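Wanted: people who don't believe us

Flurura is a weekly audio show about conspiracy claims: where they start, who passes them along, and what the paperwork says once somebody gets around to reading it. We are looking for 20 listeners to join our panel for the new season.

Panelists get one episode early each week, plus the documents behind it, and tell us where we were sloppy. Last season's panel sent in 155 corrections. We deserved 101 of them.
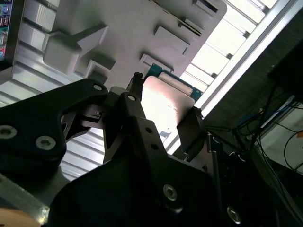

Black gripper, silver screws, white fixture.

Believers are welcome. So are skeptics, and so are people who only came to the subject to survive Thanksgiving. You need a computer, two free hours a week and the ability to disagree with a stranger without calling him a plant.

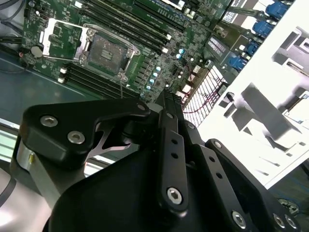 The first episode covers Ostlow, a town whose voting records were supposedly altered by a secret chip. We read all 37 versions of the story, and no two put the chip in the same place. If you can look at a green server board with its CPU socket standing empty and wonder who took the processor, you'll fit right in – but be ready to show your work.

Pay is modest and arrives by ordinary check, signed by a person with a name. Write to Banafsheh Nouri at Flurura by October 26, 2019, and tell us about one thing you used to believe. Anonymous tips go in a different inbox.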